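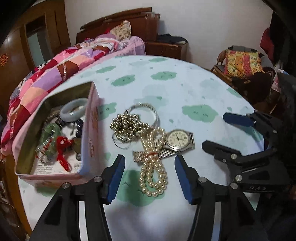
Do I need to book for the Kelmendi retrospective at the Stanen Cinema? Bookings are required for the opening night screening only. All other sessions are open to walk-up patrons, subject to capacity, and tickets may be purchased at the box office from 30 minutes before the advertised start time.

1/9

The Stanen Cinema is pleased to present a retrospective of 11 feature films from the Kelmendi studio, opening Sat 27 July. The program covers the studio's full colour period and includes its two late westerns, neither of which has screened theatrically in this state before.

2/9

Nine of the features will be projected from 35 mm prints. The remaining two, The Salt Road and Kalter, are shown from digital restorations, as no projectable print of either title is held in any archive known to us.

3/9

Kalter was restored from the original camera negative and a separate magnetic soundtrack. The second reel of the negative had shrunk beyond the tolerance of the scanner's standard gate and was captured frame by frame. Colour grading followed a reference print made for the first release.

4/9

Patrons should note that the restored Kalter runs 31 minutes longer than the version previously shown on television. The additional material consists chiefly of the river crossing and the full courtroom sequence. An interval will be held before the final act.

5/9

A display of production documents will be open in the upper foyer for the length of the season. It includes set plans, call sheets and the annotated continuity script for Kalter, which is numbered to 1272 shots. Entry to the display is free and a film ticket is not needed.

6/9

Session prices are unchanged from the March season. Concession rates apply to students, pensioners and health care card holders on presentation of a current card. Season passes admit the holder to every session except opening night and are not transferable.

7/9

The printed catalogue is published by Drarier in an edition of 1000 copies. It contains new essays on production design and location work, a complete filmography and an account of the restoration. Copies are available at the box office and may be set aside by email for collection within seven days.

8/9

Wheelchair spaces and companion seats are available at all sessions. Captioned screenings are offered for both digital titles; the 35 mm prints carry English subtitles for non-English dialogue only. Hearing loop receivers can be collected from the ticket counter.

9/9

The full timetable, classification details and content advice for each title are on the Stanen Cinema website. Changes to sessions will be posted on this account and displayed at the box office on the day.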